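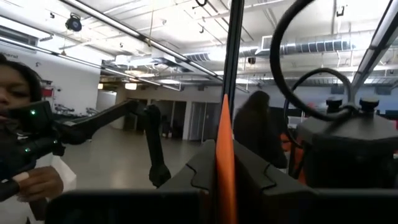

**Prurnton opens its floor to robot teachers**

13/02/2021

The robots at Prurnton are going to school, and their teachers are people who had never touched a robot arm until this winter. The workshop has started gathering examples for Uvix, a learning system meant to handle the small, fiddly jobs that ordinary factory programs do badly. Instead of typing in every movement, people guide the arms through a job by hand, again and again, and the system learns from what they did.

It's a lovely thing to watch. A person takes hold of a handle, the arm follows along, and a job that would take pages of instructions is shown in less than a minute. Then the parts go back where they started (or somewhere a little different, on purpose) and the whole thing is done again.

"We used to sit there and argue over how you would describe picking up a cable," said Kamran Nikzad, who set up the project with his sister-in-law Laiba Tarar. "How far down do you go? When do you close the fingers? And then Laiba just grabbed a handle and did it, and we all looked at each other. Well, that's the description!"

Uvix is being taught 13 jobs in this first round. Most of them come from Zakness, a repair firm across town that fixes kitchen mixers, fans and small pumps and has more broken ones on its shelves than it can get to. The list includes seating a rubber ring in a groove, threading a cable through a clip, turning a stuck cap, sorting screws by length and putting a lid back on a tub without trapping the bag inside. That last one has turned into the crowd favorite, mostly for how badly it can go.

Every teacher works a session of 33 minutes and then has to stop, even in the middle of a good streak. Tarar set the limit after looking over the recordings from November, when people were going for as long as they liked.

"You could see it in the movements," she said. "They start out smooth and careful, and then the person gets tired and begins cutting corners. The system doesn't know that you're tired. It thinks cutting the corner is how the job is done."

The November recordings haven't been thrown away. The team went back through them and kept the early part of each one, and the later parts are stored separately for a test Tarar would like to run in the spring. She wants to find out how many sloppy examples it takes to spoil a good set.

**Mistakes welcome**

One surprise for newcomers is that they are asked to leave their mistakes in. If a part gets dropped, the teacher picks it up and carries on, and the recording keeps running. Farhad Farahani, who repairs pumps at Zakness and has been teaching the cap and ring jobs, said he found that hard at first.

"I've been doing this work a long time and I don't like being recorded dropping things," he said, laughing. "But they told me the drop is worth a lot to them. The robot is going to drop things too, and it needs to have seen somebody sort that out."

Farahani has a way of giving the rubber ring a quarter turn backward before he presses it home. He hadn't noticed he did it until Yasaman Nazari, who checks the recordings, asked him what it was for. He had to go and try a few by hand to answer her. The backward turn takes the twist out of the ring, he decided, and without it the ring tends to pop up on the far side.

Uvix has picked up the habit. In a trial run last week it gave the ring a small turn back before pressing, and Nazari played the clip for everyone in the building who would stand still long enough.

"I've watched it more times than I want to admit," she said. "It's so clearly Farhad. It even has his little pause!"

Nazari's job is the quiet half of the project and probably the larger one. She goes through each recording, marks where one step ends and the next begins, and writes a plain sentence saying what was being done. She also sets aside recordings in which something has gone wrong with the equipment, such as a camera that froze or a gripper that lost its zero position. Those are no use for teaching, but they go to Bahman Nikzad, Kamran's cousin, who looks after the hardware and keeps a list of faults on a whiteboard by his desk. The list was long in November. It's down to 8 items now, and he says two of those are really the same thing.

**What a session is like**

A new teacher begins with a short practice on a foam block, to get used to the weight of the handles and the way the arm lags a little behind a quick movement. Bahman Nikzad recommends going slower than feels natural and keeping the elbow in. People who play an instrument seem to settle in fastest, he said, although he admits he has only met a few of them and one was a drummer who broke a gripper finger in the first session.

After practice, the teacher gets a card with a job on it. The cards are short. One reads "Put the clip on the cable, then the cable in the box." How to do that is left open, and the team wants it that way. Two people will often come up with different routes to the same result, and both are kept. Left-handed teachers are especially wanted at the moment, as nearly all the recordings so far come from right-handed people and Uvix has started reaching from the same side every time, even when a part is lying closer to the other one.

Between runs, the parts are moved. Sometimes it's a small shift, and sometimes the box is turned all the way around or an extra part that has nothing to do with the job is put down next to it. The lights get changed too. Early on, the system did well in the morning and poorly after lunch, and it took the team several days to work out that nearly every recording had been made before noon.

"We felt pretty silly," Kamran Nikzad said. "Now we have afternoon people and evening people. The evening people bring better snacks."

**How it's going so far**

The team is careful about results. Uvix can now do 7 of the 13 jobs well enough that Nazari is willing to let it run without a hand near the stop button. The ring job is the strongest. Sorting screws is good when they're spread out and poor when they're in a heap. The cable and clip job works, then doesn't, then works again, and the team thinks it needs many more examples with stiff cable, which Zakness has promised to dig out of its storeroom.

The tub lid is still a mess. In most trials the bag gets caught, and in one the system closed the lid neatly on top of the bag, next to the tub. Tarar has kept that clip as well.

For Farahani, the appeal is practical. Zakness turns away small repairs because the time spent opening and closing a case costs more than the part inside. If an arm could handle the opening and closing, he could spend his day on the bit in the middle, the finding out what's wrong, and a lot of mixers might go home to their owners instead of to the dump.

"I don't need it to be clever," he said. "I need it to put sixty screws back while I look at the next one."

**Next up: Carhuamaca**

The second round has already been given a name, Carhuamaca, and it will take on jobs that need two arms working together. Holding a case steady with one gripper and pulling a connector with the other is first in line. Folding a cloth is also on the list, over the objections of Bahman Nikzad, who says cloth is where good robots go to be embarrassed.

Two-armed sessions are harder on the teacher, so the 33-minute limit may come down. Tarar plans to try a few lengths on herself before deciding. She's also hoping to let teachers watch Uvix try a job right after they've shown it, something the present setup can't do. For now the recordings have to be checked and the system trained again, and a teacher may wait days to see whether a lesson stuck.

Those days don't seem to put people off. Several of the first teachers have come back to see their own jobs being run, and one asked for a copy of the clip to show her kids.

Prurnton is taking names for the next set of sessions at its front desk. No experience with robots is needed, and training is given on the spot. Teachers should wear closed shoes and tie back long hair, and anyone under 18 has to come with an adult. If you're left-handed, say so when you sign up – Nazari would very much like to meet you.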